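The freezer came first, and the shop was sort of built around it. That's how Rūta Urbonaitė tells it, anyway, leaning on the counter of Grekside with a mug of tea she never got around to drinking while I was there.

"I bought it before I had the lease," she says. "My sister thought I'd lost it. I had a freezer in her garage and no shop!"

I'd gone in to ask her about the summer setup, because every May she pulls everything out of the big chest freezer, wipes it down and decides all over again where the drinks go. I love this kind of thing (my own freezer is a disgrace) and I'd been bugging her for ages to let me hang around for it.

She paid 900 for it secondhand, and it's the blue that sold her. "The white ones look like a hospital. This one you see from the sidewalk. Kids walk straight to it."

So what's the system? Baskets, mostly. She's got firm opinions on baskets. "If you don't have a basket, everything ends up on the floor of the thing and you're upside down in there looking for one popsicle. I'm five foot two. I've nearly gone in." 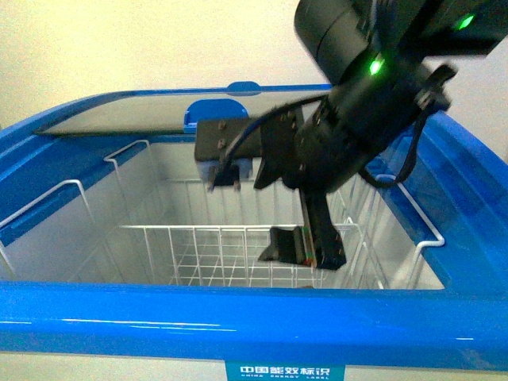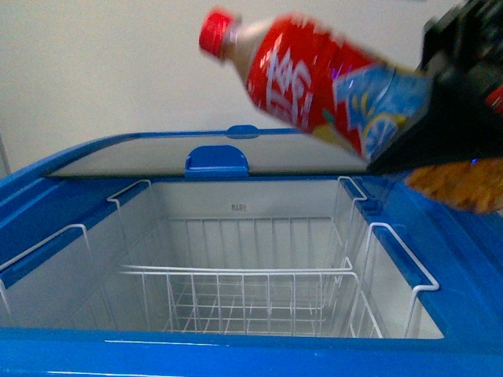

Words by the Corner Store Diaries desk

The sliding glass lid gets its own little speech. Rūta pushes it all the way to the back when she's loading and won't hear of working through a half-open gap. "You bang your elbow, you drop something, you swear in front of a customer. Just open it."

And the bottles? She doesn't freeze them, I should say. During setup she runs the freezer on its warmest setting and uses it as a cooler for the first few weeks, until the ice cream order shows up. Fruity teas and sodas go in the basket, labels up, so people can pick from above without digging. I asked if the red labels were a favorite of hers and she laughed at me. "Red sells. Red in a blue freezer, come on, you can't miss it."

Snacks she keeps out of there completely. Chips live on the shelf by the register, 11 kinds at last count, and she'd have more if the shelf was longer.

Before I left I asked what she'd tell somebody setting up their first one. She thought about it for a while. "Measure your door. I didn't measure my door." It took her and two neighbors most of an afternoon to get it in, and there's still a scrape on the frame.

Filed under: Shop Talk, Small Stores, Drinks & Snacks

Comments

marnie_k: Labels up!! I've been standing mine upright for years and they fall over every single time.

Dell: Does she ever sell the baskets? Mine rusted through and the replacements I found don't hook over the side right.

popsicle dad: can confirm about the kids walking straight to it

TJ in 43: Measured my door. Didn't measure the hallway.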